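Talpur – grasp planning and arm control for two-arm benches

Firm: Granora
Current release: 19 May 2022

I started writing Talpur when I got fed up with planners that needed a whole afternoon of tuning before they'd go near anything smaller than a mug. It takes the wrist views and the overhead view together, works out what's lying about, and picks an approach for whichever arm is better placed (you can overrule it, and I often do!). Everything runs on one ordinary desktop.

What you get in the box, so to speak:
Talpur planner and the Bora viewer
Drivers for two arms and up to 12 cameras
600 recorded grasps to try your settings against
10 hours of email help from me

The Bora viewer is the bit I'm fondest of. It keeps all the views on one clock, so when a plan goes daft you can scrub back and see which camera it was trusting. It's slow with logs over 2,000 steps – I'm hoping to have that sorted by October.

Finger shapes live in a small text file, and you can swap them without rebuilding. If you're coming from Nover, your old calibration files load as they are, but do check the wrist offsets before you let anything move.

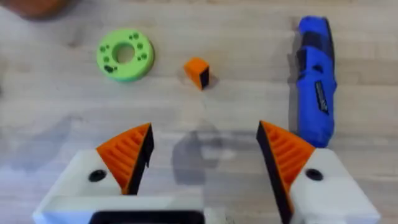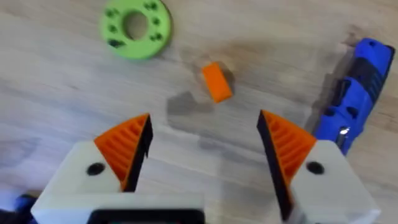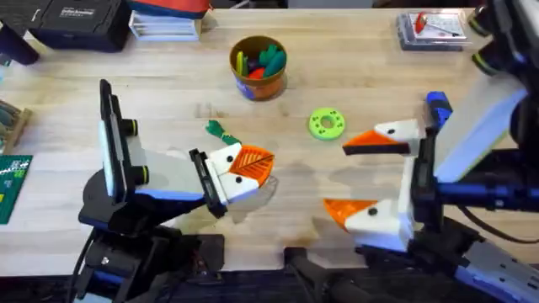 Small parts and a green ring on the bench: wrist views first and second, fixed view last.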